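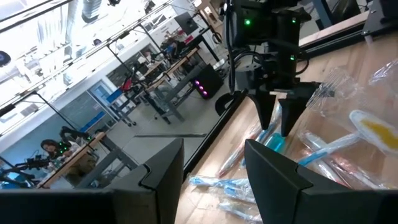
Why Does the Line at Saarela Hall Move So Slowly?
Paavo Leinonen
Introduction to Statistics, final project report
February 4, 2024

Introduction

Saarela Hall serves lunch to most of the Radley campus, and most of the Radley campus complains about it. The food gets some of the blame, but the line gets more. I have stood in that line for three semesters and have formed opinions, which my instructor pointed out are different from data. This report is my attempt to replace one with the other.

The question I started with was whether the wait at lunch depends mostly on how many people show up or on what is being served. My own guess was the menu. I had a grudge against the baked potato bar going in, and readers should keep that in mind.

Method

I timed people from the moment they picked up a tray to the moment they left the register. I used a stopwatch app and a clipboard, which made me look like a health inspector and may have affected the behavior of the kitchen staff on the first day. By the second week they had stopped noticing me.

The full sample is 674 trips through the line, collected over lunch periods only. I picked every fifth person who took a tray. If that person was a friend of mine I skipped to the next one, after an early case where a friend spotted me and walked in slow motion to the salad station.

For each trip I wrote down the start time, the finish time, the main dish on offer and whether both registers were open. I did not record names. I also did not record what people put on their trays, although I was tempted.

The dining office told me the hall serves roughly 3,000 lunches in a normal week. My sample is small next to that, and it leans toward the hours when I didn't have class.

Results

The median wait was a bit longer on potato bar days than on other days, but the gap shrank to almost nothing once I separated the trips by register. With both registers open, the menu hardly mattered. With one open, everything was slow, including the days when lunch was soup and there was very little to decide about.

The longest waits came in the fifteen minutes after the late morning classes let out. I had 69 trips in that window with a single register running, and they include nearly all of the worst times in the data set. The second register tended to open just after this window ended, when the line had mostly taken care of itself.

I ran a regression with register status, menu and time of arrival. Register status had the largest coefficient and menu had the smallest. I ran it again with the potato bar as its own variable. It was still not significant, and I have accepted this.

Problems with the data

I lost part of one day's sheet to a spilled drink. For 2 trips I could read the start time but not the finish time, so I dropped them before arriving at the total given above.

The card reader at the left register also failed twice while I was there. I kept those trips in. A broken card reader is part of the lunch experience at Saarela, and removing it would have felt like flattering the place.

I had hoped to compare our hall with the one at Losotlow, which uses the Cendness ordering kiosks. They said I could visit in March, after the report was due.

Discussion

The obvious suggestion is to open the second register earlier. I brought this up with the shift manager, who listened politely and told me that everyone knows this already. The person who runs the second register is also the person who restocks the trays – and without trays there is no line to speed up.

So the next step would be to time the restocking. If the trays could be filled before the late morning rush, the register could open when people arrive. I would need to stand on the other side of the counter for that, and I have been told to ask again next semester, with a hairnet.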